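> Kendden is charging 964 for the tabletop in oak veneer, 600 for the plain one. Their rep says veneer holds up as well as solid wood if you oil it twice a year. Anyone tried it?

I'd want that from somebody who isn't selling it. You can oil veneer all day, but the finish takes the wear, and if theirs is a factory lacquer the oil just sits on top and gets sticky. Ask them what the finish is. When I asked at the Drotthorpe shop I got a brochure.

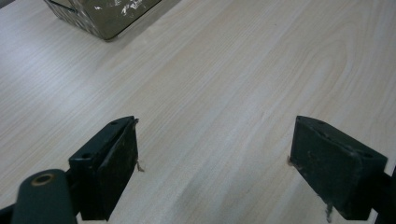 As for the extra money, I don't see where it goes. Sliced veneer is thin stuff, and what you're paying for is mostly the look. I do like a big arch in the grain like the one toward the upper right, with the long streaks running up to it, but an arch won't help when somebody drags a pot across. Plisusell quoted me 200 to refinish an old solid top, and I'd try that first.

Has anyone had a Kendden top for more than 2 years? I don't trust reviews written the week it arrives.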